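We use cookies to keep you signed in and to see which topics get read. Accept all | Manage choices

How do I stop the shelves above my desk swallowing everything?

Posted by Tarun Bhardwaj

Hello all, hoping someone with a tidier brain than mine can help. I've got one of those white shelving units with a desk built into it, and I'm meant to be working at it but most evenings I end up on the sofa with the laptop on my knees. The shelves have turned into a sort of museum of things I didn't know where to put. Two photos, shelves first and then the desk top.
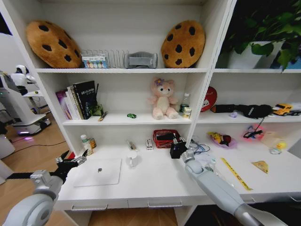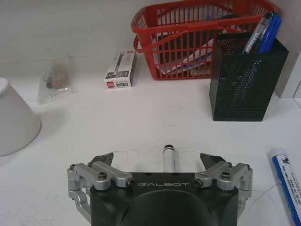

Shelves with the cookie cushions, then the white top with its scuffs.

The cushions are the main trouble, I think. They're huge, they're shaped like chocolate chip cookies, and I love them, so please don't tell me to get rid of them! But they fill most of the top left shelf and everything else up there has to squeeze in with them, including a wire rack that isn't holding anything worth holding and a little boxed set of pastel colours I keep forgetting I own.

The shelf below has my books at one end and then just... stuff. A toy car, the pink teddy, a water bottle, a can. The compartment next door is worse, it's where small things go when I'm in a hurry. The plant above it is doing brilliantly and now hangs down past the shelf edge, so I'd rather not move it if I can help it (it sulked for the whole of March last time).

On the desk itself there's a tube and a plastic bag with some odds and ends in, and the surface has picked up a lot of grey marks and what looks like a thin crack. I can't decide whether it's a real crack or only a scratch with dirt in it. Is there any way to tell without making it worse?

I've got 40 pounds to spend, tops, and I can't drill into anything because I rent. I did look at the Kaltero drawer inserts but they seem to be made for much deeper shelves than mine. Any ideas welcome, even blunt ones.

Trygve Ekström

Lovely plant. I had a unit a lot like this for years and went through the same thing, so you're getting the long version, sorry.

Start with the cushions. Cushions want to be sat on or leant against! Put one on the desk chair and one on the sofa, and you get a whole shelf back for nothing. If they really must stay up there, stand them side by side at the back so the front of the shelf is free for a row of low boxes.

The wire rack is more useful than you're giving it credit for. Bring it down to the middle shelf, next to the books, and use it for post, notebooks, the laptop when it's shut, anything flat. Mine has been holding bills upright since I moved in and I've only lost one. Have a look at that big black book too - it's the tallest of the lot by the look of it and might be happier lying flat with the teddy sitting on top. Teddy gets a throne, you get a bit more elbow room.

For the small things, get shallow trays. I use the Tavares ones, 4 to a pack, and they slide in and out like drawers without any fixing. One for cables and chargers, one for pens, one for whatever's left. When the whatever's-left tray is full, you empty it. I do mine while the kettle's on. Measure the depth of the shelf before you buy and knock a finger's width off, or they stick out and you catch your sleeve on them every single day.

As for the crack: wipe the desk with warm water and a drop of washing-up liquid, dry it properly, then run a fingernail across the line, very gently. If your nail catches, there's a groove or a crack there. If it glides over, it's far more likely to be a mark. A soft pencil rubber is good on grey scuffs as well. I wouldn't go near it with a scouring pad, I took the shine off a corner of mine that way and had to keep a coaster on it forever after. And if it does turn out to be cracked, take a photo and tell your landlord if the unit came with the flat.

Don't wet it too much until you know, either. Water getting into a board is how you end up with a lump.

Jindia

keep the cookies!!! they're the best thing in the room. I'd move the can and the bottle to the kitchen tonight, that's two things gone and it takes a minute

Cistinel

I'd go the other way from Trygve and take everything off first. All of it, onto the bed, so you can't sleep until it's sorted. Wipe the shelves, put back the books and the bear, then stop and live with it for a few evenings. You'll soon find out which bits you go looking for. The rest can go in a shoebox under the bed, and that costs you nothing out of your forty quid.

Leave the plant exactly where it is.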